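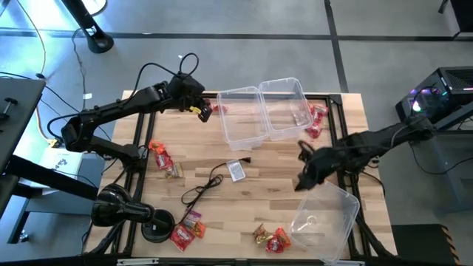
Wrapped candy on the butcher-block bench, with the clear bins on it.

The owner of a small vending and snack-box business in Kerkdale has strong opinions about clear plastic bins, and most of them are unkind. "People buy them and think they've bought tidiness," she says. "They've bought a bin."

She asked to be left unnamed, partly since her customers include a couple of shops that sell the things. I went to see her because I'd read one too many articles promising that a see-through container will change your life, and I wanted to talk to somebody who handles snacks for a living.

Her stock list runs to 469 lines. She started out in Trarnstead with a borrowed garage and moved when the rent there went up. The business still uses a sorting method she picked up from a weekend course called Kallio, which she paid for and now mostly disagrees with.

"Kallio says sort by colour," she says. "Lovely in a photo. Then you've got a red lolly, a red packet of chips and something red that expired in October, all living together."

I put it to her that colour must help a bit. Doesn't the eye go to it first?

"The eye goes to it, sure. Then the eye is wrong. Half the snack trade is red." She sorts by size of packet, then by date, and leaves flavour until the very end. Small wrapped candy goes in shallow, because otherwise the bottom layer never gets sold. Chips get a bin to themselves.

I wasn't convinced by that last part. It sounds like a lot of plastic for a bag of air.
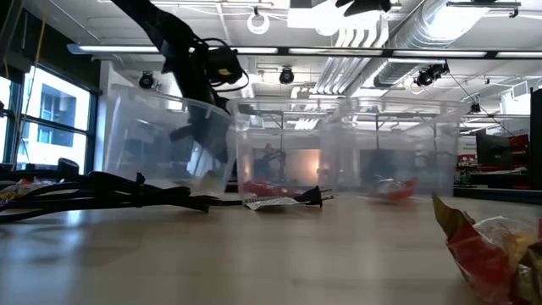 Chip bags are where she digs in. They slide, they puff up, they crush, and they take up room out of all proportion to what anyone pays for them. One red bag lying flat on the floor of the middle bin, she says, is about as well behaved as a chip bag gets, and the crumpled red and silver one in the bin to the right is more typical. "Lay it flat if it'll lie flat. If it won't, don't fight it. You'll have crumbs."

So do the clear walls earn their keep? She grants them one thing, that you can see when a bin is getting low without lifting it down. Against that she sets the glare, the scratches and the price. She once bought a stacking set sold under the name Rornonon and found the bins gripped each other so tightly that getting to the bottom one took 2 people. She still has the lids.

"I'd have been as well off with cardboard," she says. "Cardboard you can write on."

I asked about labels, expecting enthusiasm, and got a shrug. Labels are fine if the same thing goes back in the same bin every week. Hers doesn't. She packs some 2000 boxes in a good year and the mix shifts with whatever the wholesaler has too much of.

Her advice for a home pantry is short enough to be a little disappointing. Tip everything out on a table first. Put like sizes together. Check the dates while it's all in front of you, then put away less than you think you need to and eat the rest.

"And don't buy the bins until after," she says. "Everybody buys the bins first."

I had, as it happens, bought the bins first. She wanted to know what I'd paid, and I told her, and she went back to her candy.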